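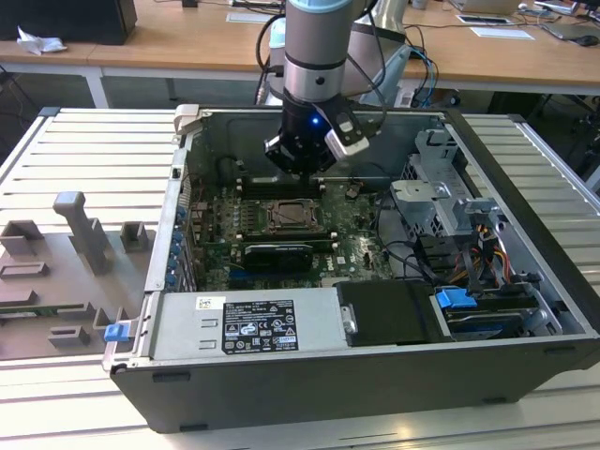

A **tool-less computer case** (also *tool-free chassis* or *screwless case*) is a desktop computer enclosure in which most of the replaceable parts are held by latches, clips, sleds and hinged brackets instead of screws. The design is most common in towers sold to businesses and schools, where the same model may be bought in large numbers and serviced by a small staff. Parts meant to be moved by hand are usually molded in a bright color, often blue or green, so that they stand out from the sheet metal and black plastic around them.

The term describes a degree of design, not a fixed standard. Many cases sold as tool-less still use screws for the motherboard, the processor cooler or the power supply.

## Background

Early desktop computers were closed with screws at the back of a U-shaped metal cover, and drives were fastened to their bays with further screws on each side. Removing a single drive could mean taking out a neighboring card or cable first. During the 1990s several large makers began to replace these fasteners with plastic rails and thumb-operated catches. By the mid-2000s the side panel latch, the sliding drive sled and the hinged card retainer were ordinary features of office towers.

The industrial designer Makis Vasilakis, who worked on the Prosser line of office towers, divided the fasteners in a case into those touched by the owner, those touched by a technician and those touched only at the factory. Only the first two groups were made tool-less in the Prosser cases. The third kept its screws, which were cheaper and gave a firmer electrical ground between the board and the chassis.

## Construction

The body of a typical tower is a folded and riveted steel frame with an outer shell of painted steel or plastic. One side panel comes off and the other is fixed. Work is normally done with the tower laid flat on the fixed side, so that the motherboard faces up and cards and memory can be pressed straight down into their slots.

### Side panel

The removable panel is held by hooks along one edge and a spring latch along another. Some models add a loop for a padlock and a small intrusion switch, which records that the cover has been opened.

### Expansion card retention

Cards in a standard tower line up with a row of openings in the rear wall, each covered by a metal bracket. In a screwed case every bracket has its own screw. In a tool-less case the brackets are held by a single hinged bar or by a column of separate clips, one to a slot. Separate clips allow one card to be taken out without loosening the others. Long or heavy graphics cards may have a second support at the front end, and the slot itself commonly has a small catch that must be pushed aside before the card will lift.

### Drive bays

Hard drives sit in trays or sleds that slide into a metal cage. A 3.5-inch sled is generally a flexible plastic frame with metal pins that fit the screw holes already in the sides of the drive. The sled is spread slightly, the drive is pressed in, and the pins hold it. A tab or handle at one end releases the sled from the cage. Optical drives, where fitted, are held by a sliding catch on the side of the larger bay.

### Power supply

The power supply is the heaviest single part in many office towers. Its weight is one reason that screws through the rear wall remained common after other fasteners had gone. Cases that do away with them use a release tab beside the unit, which lets it slide toward the middle of the case and then lift clear. The housing of the unit is itself closed with screws and is not meant to be opened, as its capacitors can hold a dangerous charge after the cord is unplugged.

## Parts that still need tools

The motherboard is almost always screwed to raised standoffs. The cooler over the processor is commonly held by four spring screws with captive heads, though push pins and lever clips are also found.

The processor needs no tool once the cooler is off. In the land grid array sockets used on many desktop boards, the contacts are fine springs in the socket and the processor has flat pads on its underside. A metal frame closes over the processor and a lever at the side locks it down. With the processor out, the contacts are exposed and are easily bent by a dropped screw or a cloth, and a plastic cover is fitted over the socket for storage or shipping.

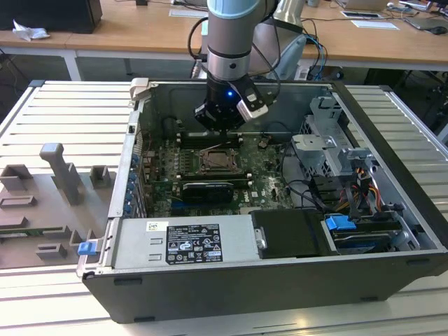 Memory modules are tool-less by design in nearly all desktop computers. Each slot has a latch at one or both ends that swings outward to free the module and closes against a notch when the module is pushed home. The notch in the lower edge is placed off center, so that a module cannot be seated the wrong way around.

## Cabling

Cables are not part of the retention system, but their layout decides how easily the latches can be reached. Power leads from a standard supply follow a color convention:

| Color | Use |
|---|---|
| Black | Ground |
| Yellow | +12 volts |
| Red | +5 volts |
| Orange | +3.3 volts |

Makers of newer units often cover the leads in black sleeving or use black wire throughout, and many recent office towers have supplies that deliver 12 volts only. Data cables to the drives are thin and flat, with a small L-shaped key in the connector. They are generally run around the board and held with plastic guides so they do not cross the card slots.

## Service

The usual order of work is to shut the computer down, unplug it, press the power button once to drain what charge remains, and lay it on its side. A grounded wrist strap is clipped to bare metal on the chassis. Cards are taken out before drives if they block the sleds.

A service trial at the Enedholm technical college compared a screwed tower with a tool-less one built on the same frame. Trainees replaced the hard drive in 100 towers of each kind. The college reported that the tool-less group finished sooner and lost no fasteners inside the case, but that damaged clips were more frequent than stripped screws. The trial's supervisor, Apostolos Mavromatis, put most of the breakage down to clips being forced while a cable was caught under them.

## Drawbacks

Plastic latches grow brittle with age and heat. A broken clip can seldom be repaired, and the replacement is often particular to one model and hard to find after the line ends. Sleds from different makers do not interchange, and sleds from two series by the same maker may not. Owners of older towers sometimes fall back on screws where the frame still has threaded holes for them.

Rubber or plastic mounts can reduce drive noise when new. A loose sled has the opposite effect and may rattle.

Tool-less parts also add to the cost of molding. The Mindura series of home computers, made by Juveria, had tool-less drive bays in its first version and went back to screws in its second. The first version's latches had been rated for 2,000 openings, a figure far beyond ordinary use, as the maker expected fewer than 10 in the life of a home machine.

## Reuse and recycling

Towers that open without tools are quicker to strip for parts. Memory, drives and graphics cards are normally pulled first, followed by the processor and power supply. The empty frame is sorted as steel once the plastic clips and front cover have been removed. Drives are wiped or destroyed separately.

## See also

- Computer case
- Drive bay
- Expansion card
- Land grid array
- Power supply unit (computer)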